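Search notes Go

Rutherford Shared Workshop: build course
Handout 6: hand-held grippers, linkage and first cloth practice
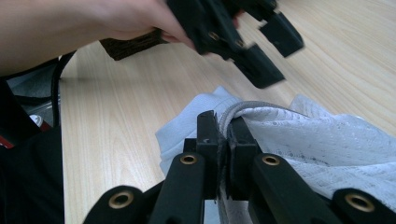
Carrying on from last time. You should have both grippers bolted up by now, if not stay behind and use the Jusen jig, it's on the shelf by the drill press.

Recap, linkage
- flat arms, one pair each side, must mirror each other. Check before you put the rings in, they're a pain to get out again
- ring eyelets: press in square. Tilted ring = arm rubs = finger lags behind the other one
- arms move freely with no cloth in. Sticky? Take it apart, file the burr, try again. Don't oil it, oil ends up on the fabric
- fingers must meet flat, face to face. Hold up to the light, gap should be even top to bottom

Force
Full squeeze on the Zadis spring is 734 grams on the kitchen scale. Far too much for thin stuff. Back the screw off till you read 500. Write your own number in the log, springs vary quite a bit.

Cloth, why we bother
Hard blocks are easy, they stay where you left them. Cloth doesnt. Pinch it in one place and it moves everywhere else. So:
1. Lay it down roughly, don't smooth it first
2. Come in from above, fingers open only as far as you need
3. Close slowly, let a fold come up between the fingers, then stop
4. Lift a little. If it slides out go lower, not harder
5. Other hand stays clear until the first pinch is holding

Open knits and lace: fingertips snag. Sand the edges, 400 grit is fine. Hems are thicker so they grip better, but you get lazy and grab the hem every time. Practise on the middle of the cloth aswell.

Two hands
Most people race with the strong hand and park the other. Swap over halfway. Keep cables hanging off the side of the table, never across it.

Logging
48 pinches per person before next session. Mark each one held / slipped / snagged. Cloth type in the last column, please, half of last month's sheets had it blank and were no use.

Bring next time: log sheet, small screwdriver, an old tea towel, anything stretchy. Delden arms get unboxed at 6, be on time if you want a go at mounting.

Last updated: July

Related
Handout 5: cutting and drilling the arms
Handout 7: mounting on the Delden arm
Zadis springs, fitting notes
Jusen jig, how to set it up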